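Fudemitz, 21 April 2019

Usuga Trails opens walking season with new lakeside route

Tour operator Usuga Trails will open a 43-kilometer walking route between Fudemitz and Jirkberg in May. The route takes two days, with an overnight stop at the Hikska guesthouse – breakfast included.

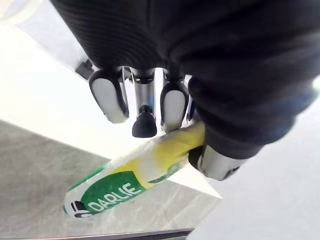 Hikska said walkers will be able to send their bags ahead by van and check in until 11 p.m.

The highest point is 655 meters. Maps are free at the Fudemitz visitor office.

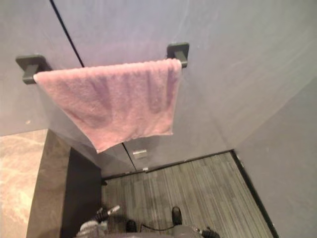 Pink towel on a wall-mounted bar.

Bookings are open now.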